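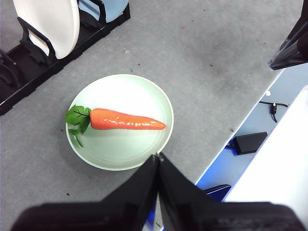

Grastbridge Young Readers, Issue 57, page 12

Where does the water go?

Wash a carrot under the tap and leave it on a plate. The drops on its skin will be gone by teatime, even if you never touch it with a towel. The same thing happens to puddles, wet socks and your hair after a swim. The water has gone into the air, and the name for this is evaporation.

Water is made of tiny particles called molecules. They are far too small to see, and they never stop moving. Some move faster than others. When a fast one reaches the surface of a drop, it can break away and float off as a gas called water vapour. Another one follows, and then another, until the drop has gone.

What makes it quicker?

Heat helps. Warm molecules move faster, so more of them can break away. Wind helps too, because it carries off the damp air and brings in drier air.
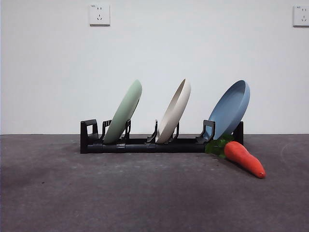

Shape matters as well. A cup of water left on a shelf may take days to dry up, but the same water spilled across a floor can be gone in an hour or two. Spread out, it has a much bigger surface, so more molecules are at the edge and ready to leave. Plates dry well standing up — most of the water runs down and drips off, and air can reach both sides.

Does the water come back?

Yes. High up, where the air is cold, water vapour turns back into tiny drops and makes clouds. You can see the same change on a bathroom mirror. This is called condensation. 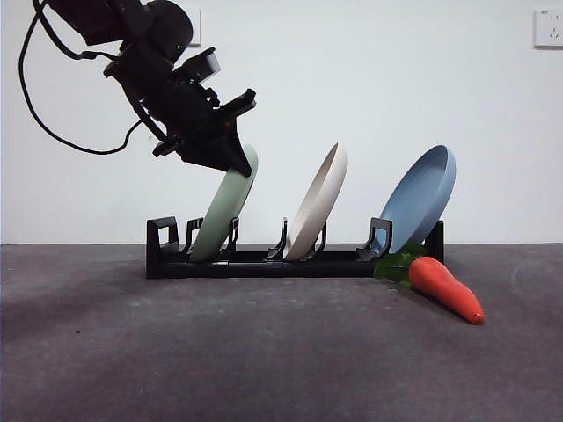 A dish rack and a pale green plate.

Try it yourself

You need 2 saucers and a teaspoon. Put one teaspoon of water in each saucer. Stand one on a sunny windowsill and the other in a cool, shady place. Look at them every 15 minutes and write down what you see. Which one dries first?

Words by Định Lâm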